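Sallard Opens Mixed-Item Sorting Line at Dullia Site

DULLIA, 19 Jan 2023 – Sallard has commissioned a sorting line for returned household goods and toys at its Dullia site. The line handles up to 700 items per shift and replaces the manual benches used there until now. It occupies 639 square feet.

Items reach the line unsorted, in open metal bins with sloping sides. Each bin is cleared before the next is released. Rizwan Jadoon, operations manager at Dullia, said the bins from the old benches were kept in service. "The geometry was already right. Replacing them would have added cost and no throughput."

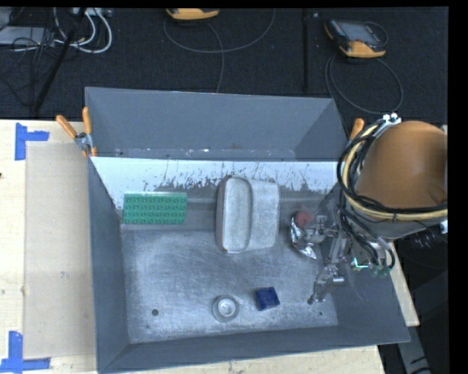 Sorting categories were set by material and shape during trials at the Mohmand depot. Seven categories are in use. Rigid parts with a regular surface, such as a studded green brick plate, are assigned first. Crumpled items with a foil-like shine form a separate category, as their outline varies from one piece to the next. Wear is expected on bin interiors; scraped coating and scratched floors do not affect acceptance.

A second line, with a rated capacity of 1,000 items per shift, is scheduled for March.

Media contact: Sieglinde Sperling, Sallard Communications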